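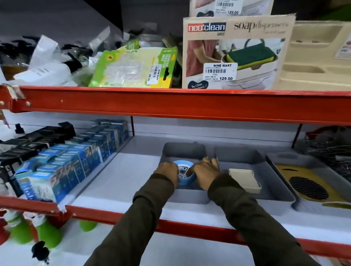
Figure 1. Both hands on a round light-blue container in a grey tray, middle shelf.

4. Sequencing and the patience of listeners

The running order of an album is the last thing a band argues over and the first thing a listener discards. We asked 874 buyers of Drotar's third record, Pletport, whether they had ever played it from start to finish. Most said yes. When asked to name the closing song, 300 of them named the single, which opens side one.

Drotar themselves were little help. The singer told us the order was settled in a van outside Hernen, by whoever was still awake.

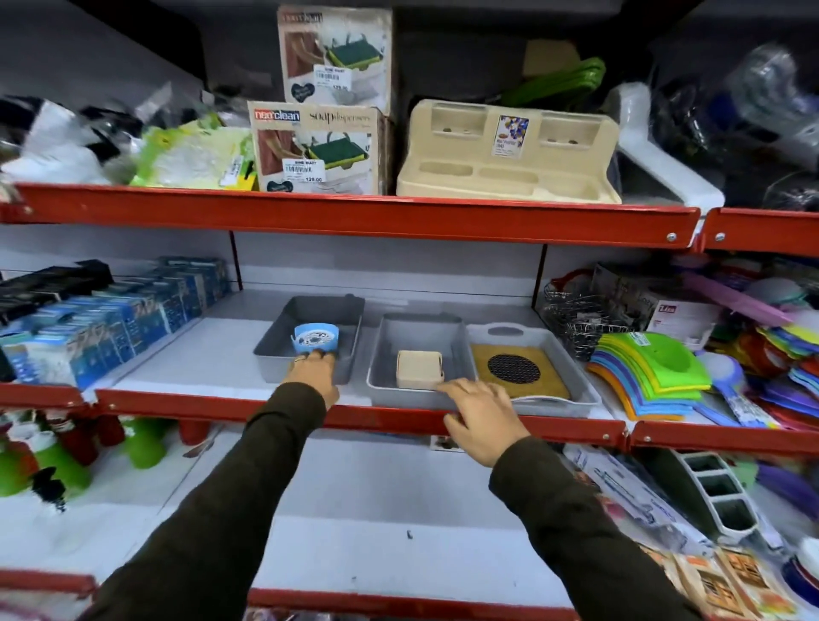 Ngozi Ezeani and Hjalti Lykkegaard
Damgaard Institute of Popular Music

To test whether the van had got it right, we made four alternative versions and played each to a fresh group of 30 listeners. One was in alphabetical order. It scored well, a result the second author has asked us to describe as preliminary.

Slow songs fared worst in third place, where listeners seemed to feel they had been let into the party and then asked to take their shoes off. The same songs placed second from last were called "brave". The seven-minute instrumental was disliked wherever we put it, though less so by people who had gone to make tea.

We did not test the hidden track. Only the drummer knew where it was.

Last updated: December

Related items
Encores and the last bus home
Why live albums fade out
B-sides: a partial defence

30 shares | 4 comments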